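Ticket: Koller walks with table, right hand lets go early
Opened by: Prapai Chaiyaporn
Assigned to: Junpei Sasaki
Opened: February 2018
Status: open, waiting on hand firmware

Hi Junpei, me again, sorry! I know you closed the grip ticket from September and I was so happy when you did, but I think we have its cousin now. Koller does the two-person table carry fine for a while and then the right hand opens before anyone has told it to. The left hand stays shut, so the table swings toward whoever is on the other end (usually me) and I end up holding the whole thing at a silly angle.

What we're running: the Jaller carry routine, straight off your last branch, with the Uvumeck hands. Person on one side of the table, Koller on the other, robot follows the pull. I haven't touched the gains. I did swap the right wrist cable last week, so keep that in mind, although the old one gave us the same thing at least once.
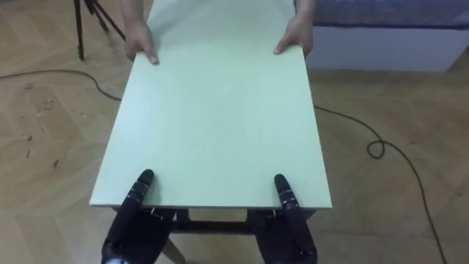 The early release came up in 42 logged carries, and before you ask, yes, I went through every one of them with the force plot open on the other screen. In all the bad ones the right fingertip reading sags slowly and then drops off a cliff. The left one looks boring and healthy. When the right side falls under 30 percent of its starting value, Jaller decides the table has been set down and runs the release. So the routine is doing what we told it to do, it's just being fed garbage by the hand.

First thing I tried was re-zeroing both hands before every carry. That helped for a morning and I got very excited and told everybody, and then after lunch it was back. Second thing, I wiped down the finger pads and the edge of the tabletop with alcohol. No difference at all. Third thing, I slowed the walk to 60 percent. It still let go, only later, which made the waiting worse.

Then I tried holding still. No walking, just both of us holding the table up, me at my end and Koller at its end, and the sag shows up there too! Slower, but it's the same shape. So I don't think it's footfall shaking the sensor, which was my big theory and I was quite attached to it.

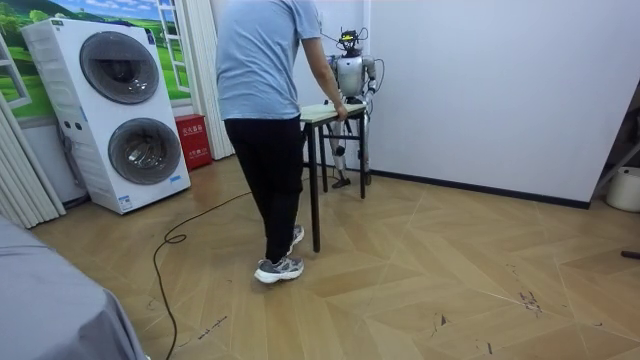
Junpei's reply, pasted from chat so it's all in one place:

"Can you check whether the sag follows the hand or the port? Swap left and right at the wrist board, in software only, please don't unplug anything while the arms are live. Also what does the temperature column say? Mine is blank for your uploads."

OK so I did both. With the channels swapped in software the sag stays with the physical right hand, it just gets the wrong name in the log. And the temperature column was blank because I had the old Ornow logger config loaded, oops. With the right config the right hand climbs steadily through the carry and the left one hardly moves. I've uploaded the new logs to the usual folder with "temp" in the name.

I also found that the release check only needs one hand to look empty. Is that on purpose? I'd have thought it should want both hands to agree before it opens anything, especially with a person attached to the other end. I changed that on my local copy and added a 400 ms wait before the fingers are allowed to move. Please look at it before it goes anywhere near the main branch, I wrote it late and I was cranky.

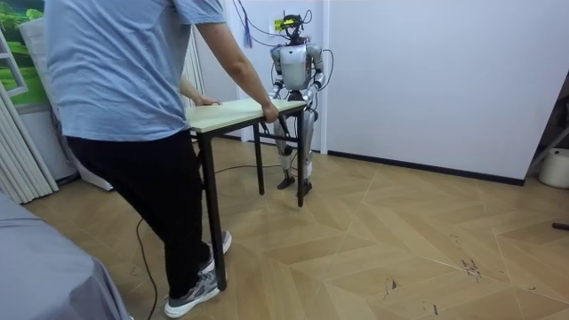

With the change in, the hand no longer opens when the reading drops. It does complain in the log, which I like. The catch is that a real set-down now feels a bit sticky, you lower the table and Koller hangs on just long enough that you start wondering. I can live with that for now.

Safety bit, for anyone else picking this up: nothing on top of the table during carries, keep your feet out from underneath it, and have a second person at the stop button. I got a bruised shin out of one of the early ones. Already reported, I'm fine, it's more purple than painful.

Still to do:
- Junpei to look at the both-hands check and the wait
- me to run the right hand on the bench, no table, and log temperature until it levels off
- ask Uvumeck if they'll send a replacement finger board (I've emailed, no answer yet)
- put the old right wrist cable back in for one session so we can cross it off

Leaving this open until the bench run is in. Junpei, call me if the plots don't load, the folder permissions were weird again.

Koller support tickets | Questions: ask Prapai or Junpei | Back to top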